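Guia de arrumação da despensa Ratimitz
Secção 7: Receber, conferir e fechar os pacotes de snacks 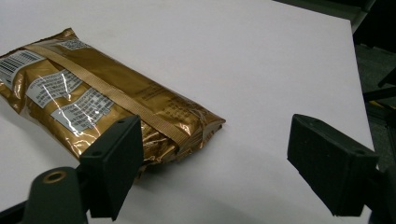

7.1 Antes de começar

Esta secção trata dos pacotes de folha metalizada, aqueles dourados, prateados ou coloridos que fazem um barulho tremendo quando se lhes pega e que acabam sempre amarrotados no fundo do armário. Se já passou pela secção dos frascos, vai reconhecer boa parte dos gestos. Se saltou diretamente para aqui (acontece muito, e não faz mal nenhum), basta-lhe saber que a caixa baixa Lavon é a que tem a tampa de correr e que as etiquetas vêm no envelope dentro da gaveta.

Vai precisar de:

- uma mesa lisa e limpa, de preferência clara, para ver bem as migalhas
- um pano seco
- fio de cozinha ou as molas Flarkix que vêm com o conjunto
- etiquetas e um marcador de ponta fina
- a caixa baixa Lavon

7.2 Conferir o pacote

1. Limpe a mesa e seque-a muito bem. A folha metalizada aguenta a humidade por fora, mas as etiquetas de papel coladas nela nem por isso, e depois não há quem leia o prazo.

2. Deite o pacote com o verso para cima. É nesse lado que costumam estar o código de barras e os quadros de texto em letra miudinha, e é por ali que vamos começar.

3. Alise o pacote com a palma da mão, do meio para as pontas, sem carregar. Um pacote ligeiramente cheio de ar deve continuar assim: o ar protege o que lá está dentro, e espremê-lo só serve para fazer farelo.

4. Procure o prazo de validade. Nem sempre vem num rótulo branco; por vezes está impresso diretamente na folha, perto de uma das pontas, em letras escuras que se perdem nas pregas. Estique esse bocadinho entre os dois polegares e incline o pacote até o brilho sair de cima das letras.

Nota: a luz do teto é a pior inimiga desta tarefa. Se a folha reflete tanto que não se lê nada, rode o pacote um quarto de volta, ou faça sombra com a outra mão. Uma janela de lado ajuda mais do que qualquer candeeiro.

5. Copie o prazo para uma etiqueta, com letra grande, e cole-a na ponta que vai ficar virada para si dentro da caixa. Se o pacote tiver ingredientes a que alguém da casa seja alérgico, escreva-os também. Vale bem o minuto que se perde.

Cuidado: não cole a etiqueta nova por cima da lista de ingredientes nem do código de barras. Parece evidente, mas com o pacote amarrotado é muito fácil calhar.

7.3 Fitas e atilhos

Alguns pacotes trazem uma fita a todo o comprimento, ou um fio enrolado na ponta, e perguntam-nos muitas vezes se é para tirar. A nossa resposta é: com calma. Veja primeiro se a fita está apenas pousada ou se vem presa à folha.

6. Levante um canto da fita com a unha. Se sair sem resistência, retire-a, enrole-a e guarde-a no saquinho dos atilhos. Se sentir a folha a puxar, deixe-a ficar.

7. Verifique o atilho. Um fio que já começou a desfiar ainda pode segurar um pacote por uns dias, mas nós trocávamo-lo por um novo, até porque os pelinhos soltos têm o mau hábito de ir parar à taça.

Cuidado: nunca corte um atilho com a faca encostada à folha. Use uma tesoura pequena, com a ponta voltada para fora.

7.4 Fechar um pacote já aberto

8. Sacuda o conteúdo para o fundo, com duas pancadinhas leves na mesa. Limpe com o pano seco a parte de dentro da abertura, sobretudo se os snacks forem salgados ou tiverem gordura.

9. Dobre a abertura sobre si mesma, em pregas direitas, e prenda com a mola Flarkix ao centro. Quem preferir o fio deve juntar a ponta em leque, dar duas voltas bem justas e rematar com um laço. O nó cego é seguro, sem dúvida, mas arrepende-se dele à primeira vez que tiver fome às onze da noite.

10. Coloque o pacote na caixa Lavon, de lado, com a etiqueta à vista. Os prazos mais curtos ficam à frente. Não empilhe latas em cima, por muito que a prateleira pareça pedir.

Nota: no armário de demonstração da nossa loja, a Busisiwe Buthelezi reserva a terça-feira para passar a caixa em revista e puxar para a frente o que está a acabar. Escolha o dia que lhe der mais jeito e junte-o à lista de compras, que assim faz as duas coisas de uma assentada.

7.5 Se alguma coisa não correr bem

O pacote volta a abrir-se na caixa: as pregas ficaram largas demais. Desfaça, alise e torne a dobrar, mais estreito.

A etiqueta descola: a folha tinha gordura. Passe o pano, espere um instante e use uma etiqueta nova.

Os snacks amoleceram: confirme se há algum furinho junto às costuras, passando o dedo devagar. Um pacote furado já não tem remédio com molas; passe o conteúdo para um frasco Mnguni e siga as instruções da secção 8.

Secções relacionadas
- Secção 8: Frascos Mnguni, lavar e vedar
- Secção 9: Farinhas, arroz e leguminosas
- Secção 13: Limpeza das prateleiras em julho
- Peças e molas de substituição Flarkix

Este site utiliza cookies para guardar as suas preferências de leitura. Ao continuar a navegar, aceita a sua utilização. Aceitar | Gerir preferências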